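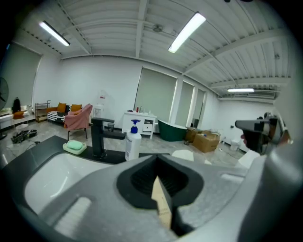 Two hand-held grippers at a bathroom sink counter, with a pump bottle and a bar of soap within reach.

Budget for the room before the grippers
By Tove Gunnlaugsson

Most equipment requests I review for manipulation work follow the same pattern. The first page lists the grippers, the second lists computers and storage, and the last line says "props and space" with a round number next to it. That last line is where the overruns come from.

Hand-held grippers have changed the arithmetic of this work. A person carries the tool to the sink, does the task, and the recording becomes training material for an arm that may not have been bought yet. Capital cost per station falls. The cost of everything around the station does not, and planners who came up through arm purchasing tend to miss this.

Take the plan Villads Briem circulated at Durnport in May. It asked for 18 hand-held units and set aside $2,928 for furnishing and household goods. Spread over the stations he had in mind, that money buys a counter and a faucet if someone is careful, and leaves very little for soap. His reply to my comments was that furnishings can be added later. They can, but sessions recorded before they arrive will all share the same bare counter, and the operators will have been paid for every one of them.

A bathroom counter is a fair test of a budget. A bar of soap in a dish and a bottle with a pump call for different grips. The bar wears down and changes size over a week of use. The pump needs a push from above while something else keeps the bottle from sliding. Both are consumables, and both should have a recurring line, in quantities taken from a trial week.

Fingertips belong on the same line. I have seen plans that treat the gripper as one asset with one service life. The housing may well last for years. The fingers are small parts that press on ceramic and metal all day, and they should be bought as spares from the start. Kári Eyvindsson, who ran purchasing for the Luretar pilot, ordered 37 spare fingers against 11 grippers and was told he had overbought. He had to reorder before the pilot closed.

Two-handed work deserves its own calculation. An operator with a gripper in each hand uses two units, so a request for 18 equips nine people with no reserve. If one unit of a pair fails, the other sits idle for any task that needs both. I would hold back at least one complete pair per room and show it in the plan as a reserve, where a reviewer can see it and argue with it.

The usual objection, which Auður Skov makes well, is that rooms and props are hard to justify on an equipment grant and easy to justify as operating cost. She is right about the paperwork. The remedy is to write both budgets together and have one person sign them.

My own rule is to price one fully stocked room for one month, with labor, and to choose the number of grippers after that figure is known. For Villads's plan it came out at 11.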